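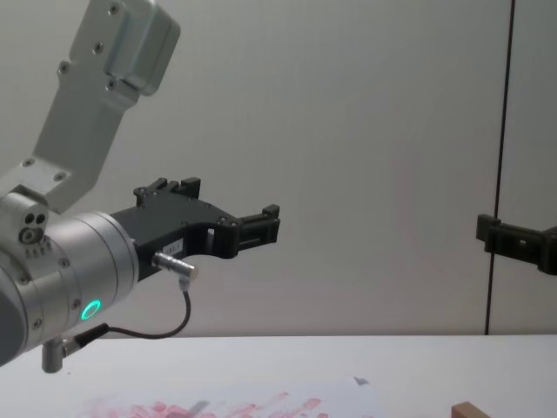

Filed under: Workroom, Surfaces and Cleaning

How to Get a White Tabletop Clean (and Keep It That Way)

I love a white tabletop against a plain gray wall. It makes the whole workroom feel bigger, and you can find a dropped screw in two seconds flat. What I don't love is that a white top shows every coffee ring, every pencil smudge and every mystery gray streak you've ever made. After a few years of scrubbing mine the wrong way I finally have a routine I like, so I'm writing it all down, partly for you and partly for Aicha Ait Ali, who has asked me for it twice now (hi Aicha!).

The full clean takes me up to 25 minutes, and I do it every couple of weeks. In between, it's just a quick wipe.

What you need

Two or three microfiber cloths, light colored if you have them
A bowl of warm water with a small squirt of dish soap
A second bowl of plain water
Baking soda
A white eraser, the soft kind from the art aisle
Rubbing alcohol
Cotton swabs
An old plastic card

I used to buy a spray called Kurian that smelled amazing and left a film you could write your name in. Dish soap is cheaper and I've stopped missing the smell. Mostly.

Before you start

Find out what your top is made of if you don't already know. Soap and water is fine on nearly anything with a sealed finish, but alcohol can dull some paints and lacquers, and baking soda can scratch a high gloss. Try everything on the underside or a back corner first and wait until it's dry before you decide it's okay. I skipped this once on an old painted side table from Gratton and ended up with a cloudy patch the size of a saucer. It now lives under a plant.

Step 1: Get the grit off

Wipe with a dry cloth first, working from the back toward you. Fold the cloth as you go so you always have a clean side. Dust and crumbs turn into sandpaper as soon as they get wet, and fine scratches are what make an older white top look dingy even when it's clean – the dirt sits in them and won't budge.

If there are cables or clamps on the table, do around the feet of everything with a swab. That's where the black fuzz collects.

Step 2: Wash it

Dip a cloth in the soapy water and wring it out hard. You want it damp, so that nothing runs toward an edge or a seam. Go over the whole top in overlapping strips. Leave the stains alone for now! It's so tempting to stop and scrub the first one you meet, and then you've got one very shiny spot and a dull table.

Step 3: Rinse and dry

Second cloth, plain water, same strips. Then dry it right away with the last cloth. Most of the streaks I used to blame on the table were just leftover soap.

Step 4: Now the marks

Pencil and scuffs: rub lightly with the white eraser and brush the crumbs off.

Ballpoint or marker: a swab with a little rubbing alcohol, rolled over the line. Scrubbing spreads it. Change swabs as soon as one picks up color.

Coffee and tea rings: mix baking soda and water to a loose paste, leave it on for five minutes, wipe, rinse. An old ring may need a second round.

Tape goo and dried glue: slide the plastic card under it at a low angle. Whatever is left usually comes up with alcohol.

Gray metal streaks: paste again, with the pad of one finger through the cloth. My friend Iulian Onu goes at his with 800 grit paper, and I watched him do it with my hands over my eyes. His looked okay afterward, but he's on a thick solid top and he has done it a lot. Please don't try it on a thin finish.

Step 5: Don't forget the wall

If your table sits close to the wall like mine does, look along the wall from the side. Matte gray paint picks up little splashes and finger marks just above table height. A barely damp cloth, dabbed – if you rub flat paint you'll polish it, and then there's a shiny stripe every time the lamp is on.

In between cleans

I keep one dry cloth on a hook by the door and wipe the top down when I finish for the day. Coasters, obviously. Anything with rubber feet gets lifted and moved a few inches now and then, as some rubber leaves yellow marks that I have never managed to get out. If you've found something that works on those, leave me a comment, I'd love to know.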